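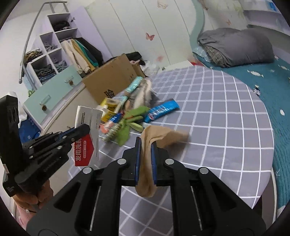 Bernice Annan

Section 6. Running the soft goods demonstration

This section covers the hand-held gripper demonstration given to visitors at the Zornum open day. Read section 5 first if you have not charged the grippers or paired them with the recorder.

6.1 Laying out the bed

1. Use a made-up bed with a fitted or flat sheet pulled tight. A patterned sheet is fine.
2. Fold the duvet and leave it at the head of the bed.
3. Put out a mix of soft and packaged items. The usual set has a nylon stocking, a glove, a toothbrush in its packaging, a small brush and a few packets or boxes.
4. Leave the items scattered. Visitors lose interest quickly if everything is in rows.
5. Check that the visitor line is taped to the floor before the doors open at 10.

Note: Items go back in crate 186 at the end of the day. The spare stockings are in the same crate, in the side pocket.

6.2 Picking up the stocking

1. Hold one gripper in each hand. Keep your fingers clear of the jaws.
2. Bring the right gripper down over the stocking with the jaws open.
3. Close the jaws slowly until the blue pads pinch the fabric. Take hold part of the way along, so that the toe end is left free.
4. Lift a little and pause. This is the point where people at the back want to see, so give them time.
5. Keep the left gripper tilted up and out of the way until you need it.
6. To hand over, bring the left jaws to the hanging end, close them, then open the right.

Caution: Do not pull against a closed jaw. Nylon snags on the screw heads, and a snagged stocking has to be cut free.

Caution: Keep loose sleeves away from the slots in the side plates. Roll cuffs back if they reach past the wrist.

6.3 Letting visitors try

One visitor at a time, with a demonstrator standing beside them. Children may use the right gripper only. Start them on the glove – it is easier to grip than the stocking – and move on if they want to.

Each turn should last three minutes. Selorm Agyeman keeps the list at the door and will call the next name.

6.4 If something goes wrong

Jaws close but the fabric slips: wipe the pads with a damp cloth and let them dry.

Jaws do not open fully: release the trigger, wait for the click and try again. If there is no click, swap the gripper for the spare and put a red tag on the faulty one.

Code 2622 on the recorder: the card is full. Change it between visitors. For any other code, ask Aba Kwofie.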